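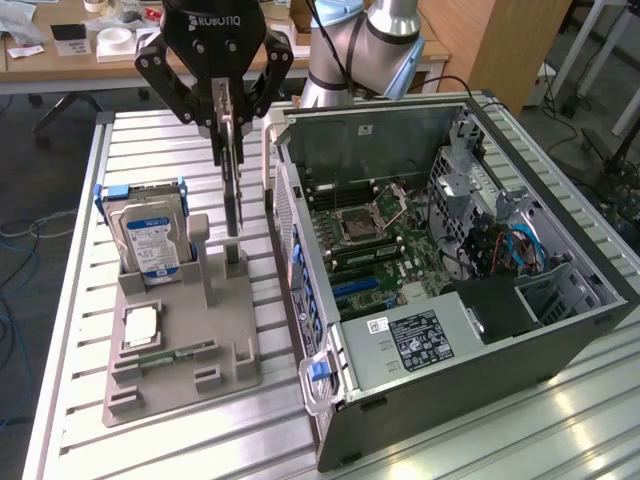 Jonalyn Evangelista, Instructor, Beverage Preparation

Unit 4: Acid, Sugar and Dilution in Shaken Drinks

Read this before the June practical. The unit covers drinks built from a spirit, a citrus juice and a sweetener. Carbonated drinks and stirred drinks are handled separately.

4.1 Terms

Base: the spirit that supplies most of the alcohol.
Sour: fresh lemon or lime juice, strained.
Sweet: sugar syrup at a stated strength.
Dilution: water added by melting ice during shaking.

Syrup strength is given as sugar to water by weight. A 1:1 syrup is half sugar. A 2:1 syrup is two-thirds sugar and is noticeably thicker. The two cannot be swapped at equal volume without changing the drink, and recipes that say only "syrup" should be treated as incomplete. Write the ratio on every bottle.
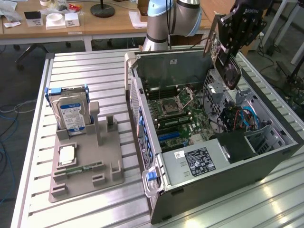 Reading time: 3 minutes

4.2 Acid

Lemon juice owes its sourness almost entirely to citric acid. Lime juice is also mostly citric, with a little malic acid. Strength varies with the fruit, so taste each batch before service. Juice pressed in the morning will taste flatter by evening even when kept cold. For the practical, press juice no more than 4 hours before use and discard what remains.

Bottled juice is not accepted in graded work.

4.3 Dilution

Shaking chills and dilutes at the same time. Most of the cooling comes from ice melting, and the meltwater stays in the drink. Once the liquid is near its lowest temperature, further shaking changes little. Wet ice carries surface water into the tin and gives a thinner result. Drain it first.

Shake the house sour for 11 seconds with large cubes, then strain at once. Drinks served over crushed ice should be shaken for less time, as they go on diluting in the glass.

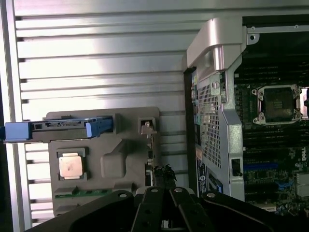

Fig. 2. Drive carrier and processor in a gray tray.

4.4 Fruit

Muddled berries add water, some acid and a small amount of sugar. Treat them as part of the sour side and adjust the syrup after tasting. Press until the skins split. Grinding seeds against the tin gives a bitter edge and clogs the strainer. Renato Tiongson's worksheet has the test recipe, the Visby sour, with and without raspberries. Make both versions from the same juice.
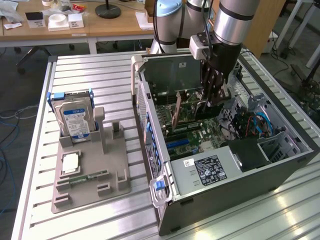
Taste the plain version first and record it before moving on. Fruit masks small errors in the balance, and a drink that is slightly too sweet can pass unnoticed once berries are in it.

4.5 Worksheet

Record syrup ratio, juice volume, shake time and final volume. Subtract the starting volume from the final volume to get the water gained, allowing for what stays in the tin. The practical is marked out of 40. Missing units lose 3 marks.

Bring your own jigger and a fine strainer.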